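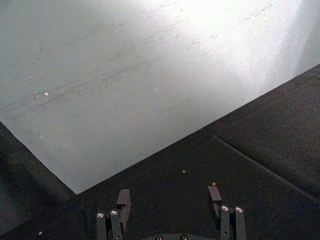

Speaker notes: Secondhand sheets and boards, and what the scratches tell you
Rinddale Reuse Fair, main room, after lunch

Okay, hello, mugs down if you can bear it! Start with the hands-up question: who has a scuffed flat panel leaning behind a door at home? (Wait. There are always more than they admit.)

I got hooked on these when Stomov cleared out its stockroom in May and let 469 of them go for next to nothing. I took 2. My partner would like it noted that I then went back.

So, scratches. I look at the direction first. If they all run the same way, I think of sliding, something dragged over the surface again and again, and I don't worry much. If they go every which way I want a closer look. Tilt the thing under a lamp – glare hides a lot, so keep tilting until the shine moves off the part you care about.

Then specks. Fingernail before cleaner, please! Half of them are crumbs of something and flick right off. Pass the Povel sample around here, and ask for it back this time.

Put a dark, soft cloth underneath when you work. Pale edges show up so much better against it, and corners are where the chips are.

Skip the Pirihi story if we're past 2:30. Otherwise tell it, but the short one.

Questions, then swap table.

Related talks
Drawer runners that stick
Saving a warped shelf
Paint or leave it?

We use cookies to remember your settings. Accept / Manage
Copyright Rinddale Reuse Fair | Contact | Back to top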